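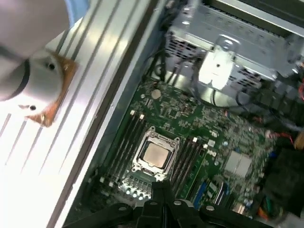 Chapter 10
Choosing a Gripper, and Other Ways to Lose a Month

Most students arrive at this chapter believing that a gripper is a small thing on the end of a large thing. The arm gets the budget, the controller gets the arguments, and the gripper gets whatever was in the drawer. Then the first real task comes along and it is found that a very good arm, driven by a very good controller, has delivered the wrong fingers to exactly the right place.

The task we will use from here to the end of the chapter is work inside a desktop computer: reaching a processor socket, working around memory slots, approaching a coin-cell battery without disturbing its neighbors. It is a mean little test. The case has walls. The board is crowded with parts that were laid out by people thinking about electricity. Almost everything you might want to touch is next to something you would rather leave alone.

It is also cheap, and that matters more than textbooks usually admit. Retired office computers are plentiful, and a cracked slot latch is a lesson at a price a teaching lab can afford. Try learning the same lesson on a customer's product.

10.1 What a comparison is for

When Marwa Hajji set up the gripper trials at Flindbridge, she began by banning the word "best" from the lab notebook. The trials compared two parallel-jaw grippers, the Pondis and the Erraji, on the same arm and under the same controller, a Cimetti. By the second week the notebook held 608 attempts and several inventive synonyms for "best," all of them crossed out in her handwriting.

Her point was a fair one. A comparison answers a question, and "which is best?" is hardly a question until you say at what, for whom, and how often. The Pondis had the stronger grip. The Erraji had the slimmer body. On an open bench the students preferred the Pondis almost to a person, and on an open bench they were right. Lowered into a case, the Pondis spent much of its time being too wide for the places it had been sent.

We will therefore ask three separate questions of every gripper. Can it get there? Can it see, or at least be seen, when it does? And can it hold the thing without crushing it, dropping it, or taking the part next door along for the ride? Students tend to begin with the last question. Begin with the first.

10.2 Getting there

Reach is usually quoted for the arm, as a radius, in a drawing with no obstacles in it. The useful figure is what remains after you subtract the gripper's body, the finger length, the angle of approach, and every wall and cable in between.

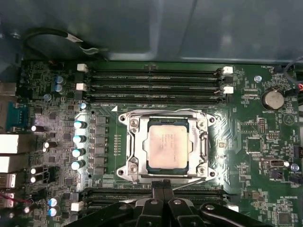

Consider the memory slots. A gripper coming straight down needs clearance for its fingers alone, which is a modest request. Tilt it a few degrees and the body starts to matter too, and now a knuckle or a bolt head may arrive before the fingertips do. Planning software will catch this if someone has given it an accurate model of the gripper. At Flindbridge the model turned out to be missing its mounting bolts, a detail the bolts themselves brought to everyone's attention.

The same thinking applies to sockets. A processor socket has a metal bracket around it and a retention lever along its edge, and both stand above the board. The fingers must clear them on the way in and again on the way out. Beginners check the way in.

10.3 Seeing what you are doing

A camera at the wrist travels with the gripper, so its view of the fingers stays much the same while the rest of the world swings around underneath. This is convenient for aligning fingers with a part. It also means the gripper permanently blocks a piece of the picture, and by long tradition it is the piece you need.

Lighting is the other trouble. Bare metal and bright lamps do not get along: a bracket that looks crisp from one angle becomes a white smear from another. Phúc Đoàn, who ran the camera half of the trials, sorted 2217 images by hand and wrote beside a good many of them the single word "glare." His advice to later groups was to move the lamp before touching the software. Most of them touched the software.

A fixed overhead camera has the opposite habits. It sees the whole layout until the arm leans in, and then it sees an excellent view of the arm. Section 10.6 looks at using both together, along with the calibration chores this brings.

Before reading on

Take any gripper in your lab and measure its widest point, including screws, cables, and connectors. Write the number down, then look up the width on the data sheet. Keep both figures; you will need the larger one for the exercises in Section 10.4.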